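갱도가 조용해진 뒤의 저녁들

오늘은 좀 길게 써야 할 것 같다. 저녁을 먹고 앉았는데 마음이 영 가라앉지를 않아서, 차라리 다 적어 놓고 자기로 했다.
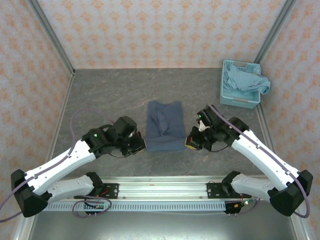
분홍 벽지 앞, 접힌 남색 천과 하늘색 바구니.

오후에 Brostora 광산 설명회에 다녀왔다. 면사무소 이층 회의실이었는데 들어서자마자 난로 냄새와 믹스커피 냄새가 훅 끼쳐서, 아, 또 이 계절이구나 싶었다. 11월만 되면 회사는 꼭 무슨 발표를 한다. 작년에는 선광장 교대조를 줄인다는 얘기였고, 올해는 아예 북쪽 갱도를 닫고 그 자리를 물로 채우겠다는 얘기였다. 채운다는 말이 나는 참 낯설었다. 스무 해 가까이 물을 퍼내느라 그 고생을 했는데 이제는 펌프를 끄면 된다고 하니, 듣고 있는 우리 쪽 사람들 표정이 다들 묘했다.

발표하러 온 분은 젊고 예의 바른 사람이었다. 화면을 넘겨 가며 수위가 어디까지 올라오는지, 수질은 어디서 재는지 차근차근 알려 주었다. 측정은 Doseline이라는 업체가 맡는다고 한다. 관측공을 4개 뚫고, 그중 2개는 우리 마을 쪽 개울 가까이에 둔다고 했다. 나는 수첩에 그걸 받아 적으면서도 속으로는 딴생각을 했다. 그 개울에서 빨래하던 시절이며, 비만 오면 물빛이 불그스름해져서 애들을 못 들어가게 했던 일 같은 것들. 그래도 요 몇 년은 물이 맑아져서 여름이면 다슬기도 보인다. 그러니 제발 그대로만 있어 주었으면 하는 마음인데, 이런 말은 회의실에서 손 들고 하기가 쑥스럽다.

질문 시간에는 역시 일자리 얘기가 제일 많이 나왔다. 남쪽 갱도는 앞으로 3년을 더 돌린다고 했고, 그다음은 아연값을 봐야 안다고 했다. 값이라는 게 우리 손에 있는 것도 아니고 회사 손에 있는 것도 아니라니, 답답하면서도 그분을 탓할 수는 없었다. 뒷줄에서 누가 그럼 Wondgate 쪽으로 사람을 옮겨 줄 수 있느냐고 물었는데, 협의 중이라는 대답이 돌아왔다. 협의 중이라는 말을 나는 평생 몇 번이나 들었을까. 그래도 오늘은 적어도 종이에 적힌 날짜표를 나눠 주었으니 예전보다는 낫다고 생각하기로 했다. 접어서 수첩 사이에 끼워 두었다.

끝나고 나와서는 바로 집에 오기가 싫어 선광장 담을 따라 한참 걸었다. 컨베이어 소리가 낮게 웅웅거리는데, 어릴 때는 그 소리가 없으면 잠이 안 왔다. 타지에 나가 살 때도 한동안 밤이 너무 조용해서 라디오를 켜 놓고 잤더랬다. 저 소리가 멎는 밤이 정말로 오면 나는 또 라디오를 켜게 되려나. 별생각을 다 하면서 걷다 보니 손이 시려서 사거리 국숫집에 들어갔다. 간판에 Tăng이라고만 적힌 조그만 집인데, 광산 사람들이 교대 끝나고 들르던 곳이라 아직도 국물 인심이 좋다. 고수는 빼 달라고 했는데 깜빡하셨는지 듬뿍 들어 있었고, 그냥 먹었더니 의외로 괜찮았다! 이 나이에 입맛이 바뀌기도 하나 보다.

옆 테이블에서도 온통 갱도 이야기였다. 폐석장에 흙을 덮고 나무를 심는다더라, 무슨 나무를 심어야 뿌리가 버티느냐, 자작나무가 낫다, 아니다 오리나무다, 하며 목소리들이 점점 커졌다. 나도 끼어들고 싶은 걸 꾹 참고 국수만 먹었다(사실 나는 오리나무 편이다). 예전 같으면 임금이니 안전이니로 언성을 높였을 텐데 이제는 나무 이야기로 다투는구나 싶어서, 좀 우습기도 하고 어쩐지 정답기도 했다.

집에 와서 서랍을 뒤져 옛날 작업수첩을 꺼내 보았다. 표지에 20이라고 큼직하게 적혀 있는데, 우리 조 번호다. 안에는 날마다 몇 차를 올렸는지, 어디 버팀목이 삐걱거렸는지, 점심에 뭘 먹었는지까지 시시콜콜 적혀 있다. 그때도 나는 말이 길었던 모양이다. 읽다 보니 밤 열 시가 넘었고 보리차는 다 식어 버렸다.

의견서는 이달 안에 내면 된다고 한다. 개울 물을 얼마나 자주 재는지, 그 결과를 마을에서도 볼 수 있는지, 이 두 가지는 꼭 써서 내야겠다. 글씨가 엉망이라 연필로 먼저 써 보고 옮길 참이다. 내일은 돋보기부터 찾아야 한다.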